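Chapter 3
Opening Up the Desktop

I bought my first used computer from a shop called Skemen, and it died in June of the same year. My neighbor Larysa Harasym told me to just open it up and look. I was terrified! I'd written on that thing for ages and never once wondered what was in there. So if you feel a bit nervous as we start this chapter, good — you're in my old seat.

We'll spend most of our time on the motherboard, the big board that everything else plugs into. Find the processor first, then the memory slots close by, and you'll have your bearings.
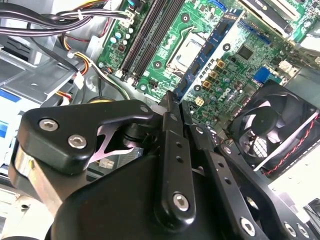

Figure 3.1 Memory module with a blue circuit board, near the processor on a green Dell motherboard.

Memory comes on long, skinny boards with a row of chips along them, and they stand up in slots with little latches at the ends. Shut the computer down and pull the power cord before you touch any of it (yes, every time, even when you're in a hurry). Then press the latches outward and lift the module by its edges.

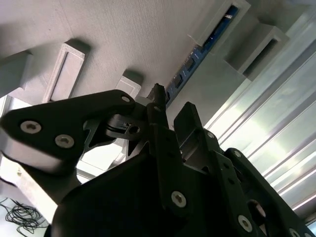
My other big piece of advice is to clear yourself some space before you begin. I like a plain work surface, a cup for the screws and a pad of paper for notes, and I write down which slot each module came out of. Nazar Melnychuk, who taught me half of what's in this book, used to draw little maps of the board, and I still do it his way. Get your own pad ready now, as you'll want it for the first activity.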